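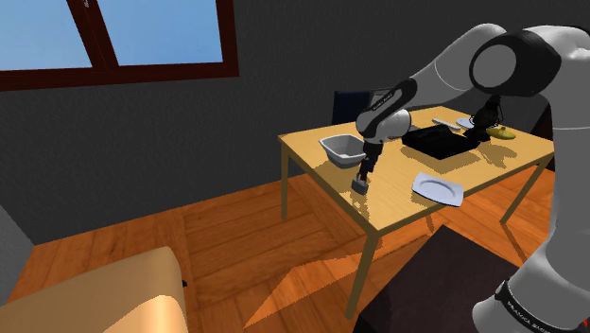 Chapter 3
From Pixels to a Grasp

Start with the table. Bowl, plates, dark tray, one arm over the top. Easy for you. For the planner - nothing yet, just a depth map and a joint state.

This chapter builds the Trovero stack in the order you will run it. Perception first, then grasp scoring, then motion. We use the Drurkeo simulator throughout, so no hardware needed. Set the planner to 2,000 samples per query and cap it at 50 retries. Go higher later if you have teh patience.

Watch the shadows. Hard stepped edges on the wood can fool a naive segmenter into seeing objects. More on that in the excercises.

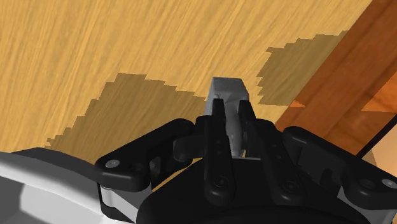 Fig. 3.2 Gripper closed on a small gray block, wrist view, simulated.

Read the finger state before you plan the lift.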